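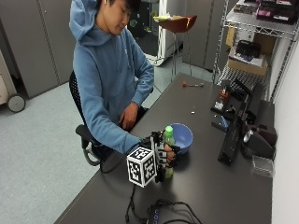 Acta del ensayo 489

A petición de Shahla Rezaei, la Oficina Nistent examinó si una máquina podía ya recoger una mesa doméstica. El operario, provisto del guante, tomaría la botella junto al cuenco azul; el sistema Rutow debía aprender de su mano. 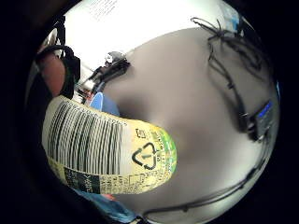

Iona McIver objetó que ninguna etiqueta enseñaba a medir la fuerza de los dedos. Se le concedió la palabra nueve minutos.

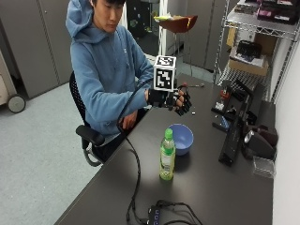

La Oficina resolvió aplazar el dictamen hasta septiembre. Entretanto, las mesas seguirán recogiéndose a mano.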